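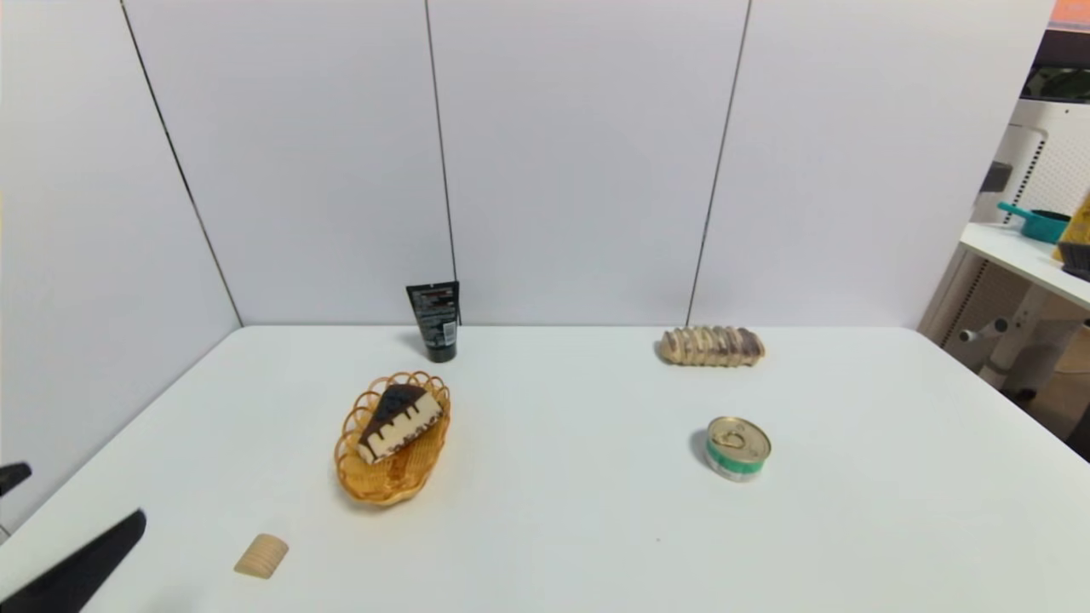
Re: [halside-tenants] Switching to bulk internet

From: Etornam Akolgo
Date: 19 April 2025

Amerley Adjei wrote:
> Jirier says we'd each save $300 a year if the whole
> building signs up. They need an answer by November.
> I think we should grab it.

Save $300 compared to what? I asked for their math and got a brochure. My bill went up twice under the last "locked" rate, so forgive me if I don't jump.

The contract also has a $3,184 exit fee, on page 3, in the small type. Who pays that if half of us hate the service? Obed asked them and got no reply.

I'd want to hear from another building on this plan before I sign. Nana, didn't your sister's place on Jendwood have it?

Etornam
Apt. 117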